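Robot Cell Technician (part time, fixed term)
Plakley, Turnstead site

Hours: 24 per week, daytime
Contract: 12 months, with a possible extension
Start: February
Reports to: Cell Lead, Turnstead
Closing date: 28th December

About the job

Plakley runs a small automation shop in Turnstead. We need a technician to look after one machine, a two-arm tabletop cell that handles small boxes and light containers. We call it Yimer, and you will see that name on the work orders and in the log. The arms are mounted side by side on an aluminum rail at the front of the enclosure and work over a shared tabletop.

The cell had logged 1,174 powered hours at its last service. It is past the stage where everything on it is new. Cables need to be re-dressed, screws back out, and finger pads wear. Up to now the engineers have done this work between other jobs, and it has been done unevenly. We want one person to own it.

You will not be writing control software. You will need to be able to start it, stop it, read what it tells you, and write down what you did.

What you will do

Each working day
- Wipe down the tabletop and check it for scratches and lifted edges.
- Look over both arms before power-up: joints, links, base plates, fasteners.
- Check that the cables on both arms sit in their clips and have enough slack at the wrist and elbow for full travel.
- Check the finger pads for cracks and looseness. Swap them if needed.
- Home both arms and run the short motion check.
- Clean the camera lenses and compare each view with its reference picture.
- Set out the boxes for the day's runs and pull any that are crushed or coming unfolded.

Each week
- Torque-check the base plate bolts and the rail fasteners.
- Inspect the connectors at the boards below the rail and reseat any that have worked loose.
- Run the joint calibration on each arm and file the result. If an arm is out of tolerance after three tries, take it off the rail and open a repair ticket.
- Vacuum under the platform.

As needed
- Replace actuators, gripper parts and cable sets from our spares shelf.
- Re-route cables after a swap so the two arms can work close together at the center without snagging.
- Re-align the arms after any base plate has been moved.
- Pack failed units for shipment to our bench in Sernska, with a fault note. Sernska does the board-level repair and sends the units back.
- Keep the spares count correct and tell the Cell Lead when something drops below the minimum.

The last full cable change was done after roughly 1,330 runs. We would like to do the next one on a schedule, before a cable fails. Setting up that schedule will be your first project.

What we need from you

- At least two years of hands-on work with small electromechanical equipment. This could be robots, printers, lab machines, vending machines, camera gear or something similar.
- Comfort with small screws, crimped connectors and a multimeter.
- Able to follow a lockout procedure every time, including for a two-minute job.
- Clear written notes in English. The next person has to be able to read them.
- Able to stand at a bench for much of the shift and to reach in over the front rail.
- Able to tell colors apart well enough to trace wiring. Talk to us if you are unsure about this one.

Useful but not required

- Experience with serial or CAN bus devices.
- Basic command line use.
- Having built or aligned anything on aluminum extrusion.
- Soldering. Most of it goes to Sernska, but small jobs can be done here.

A degree is not required. We will train you on the cell itself. Training takes 5 weeks. For the first part you will work next to an engineer, and after that you will run the daily checks alone with someone in the building.

Pay and conditions

Paid hourly, on the Turnstead technician scale, with the step set by experience. Paid holidays in proportion to hours. Work boots and eyewear are provided. Hand tools are provided, but you may use your own if they are insulated where our rules call for it. There is parking behind the building and a bus stop at the front gate. Two trips a year to Sernska, travel paid, for repair training.

There is no weekend work and no on-call duty. If the cell goes down after you leave, it stays down until the next shift.

The cell
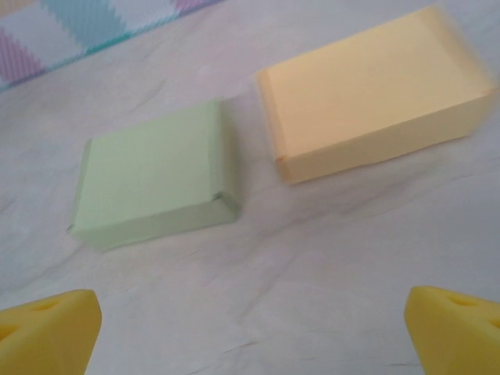
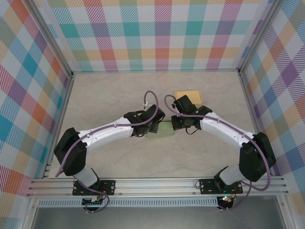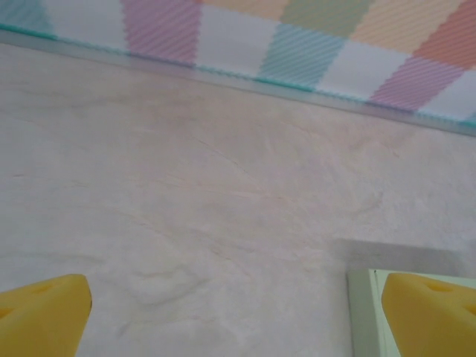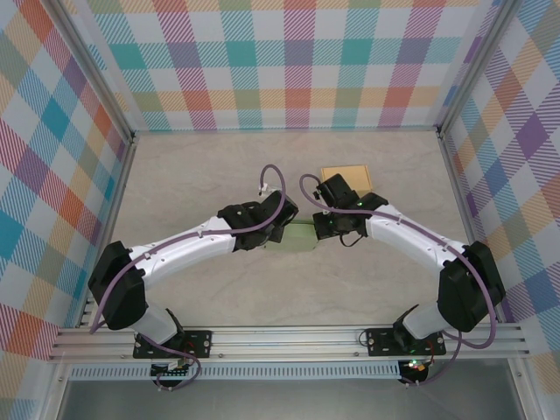

Cell at Turnstead. First and third pictures: views from the arms, with the yellow gripper fingers at the bottom. Second and fourth: both arms on the front rail, from the fixed camera.

How to apply

Send a resume and a short note, one page at most, about a machine you have kept running and one fault you found on it. Tell us how you found it. Mark your application "Yimer technician" and send it through the Plakley jobs page or leave it at the Turnstead front desk.

Interviews are held on site and include a paid practical session at the bench. You will be asked to fit and dress a cable set on a spare arm and write up the work.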